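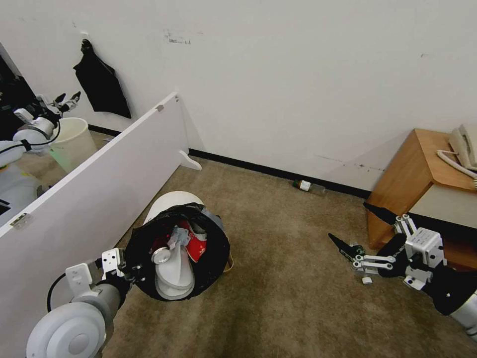 Iwona Mazurek asks whether low-pile carpet in short-stay rooms should be vacuumed before or after spot treatment. Vacuum first. Dry soil left in the pile turns to slurry once liquid is applied, and it then wicks back up as a ring. Work inward from the outer margin of the stain and blot with white cloth only. Leave the cleaner on for two minutes, no longer.
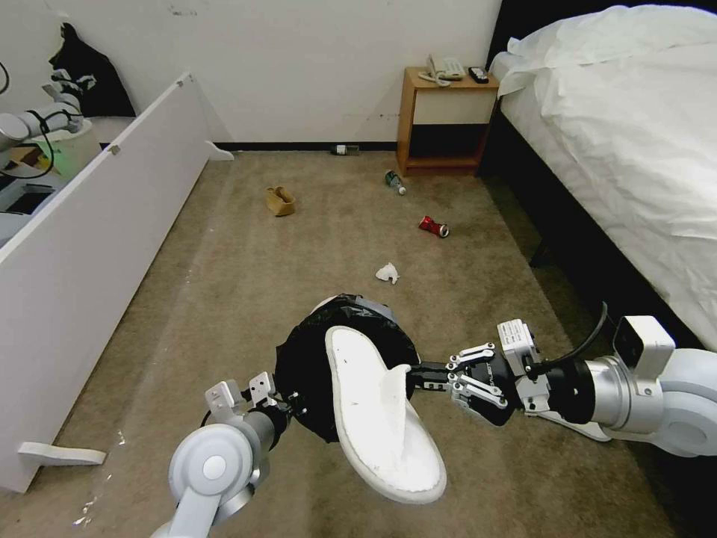
According to Adamczyk, the ring comes back anyway when the backing is jute. It can. Jute releases a brown dye at high pH, so use a neutral product and keep the water volume low. An extraction pass at 30 psi is enough for most glued-down carpet. Allow eight hours of drying before furniture goes back, and put foil or plastic tabs under metal feet.

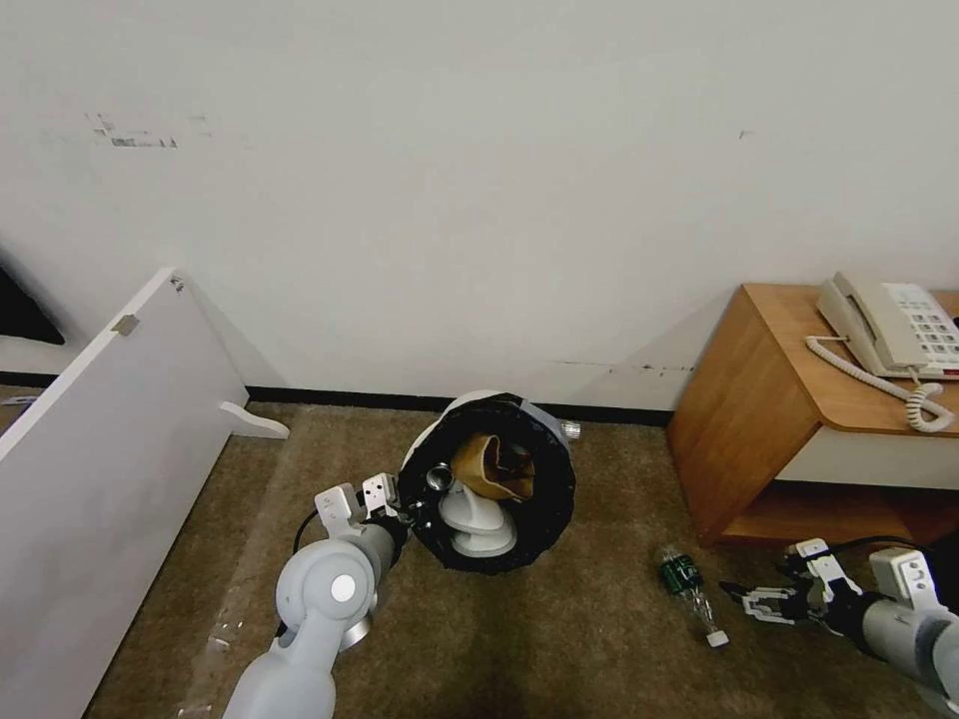 Flaltside, 26th July
The revised Flurnier maintenance sheet replaces the May issue. Section two now covers baseboard edges, where fine dust collects and darkens the pile. Use the crevice tool dry, then a damp cloth. The Zokier test strips for detergent residue are back in stock at the supply desk.

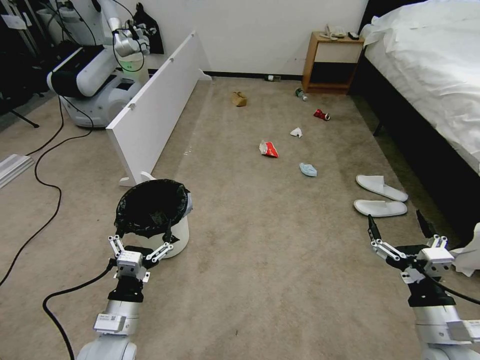

Light blue face mask and snack wrapper on beige carpet. Pick up loose litter before vacuuming.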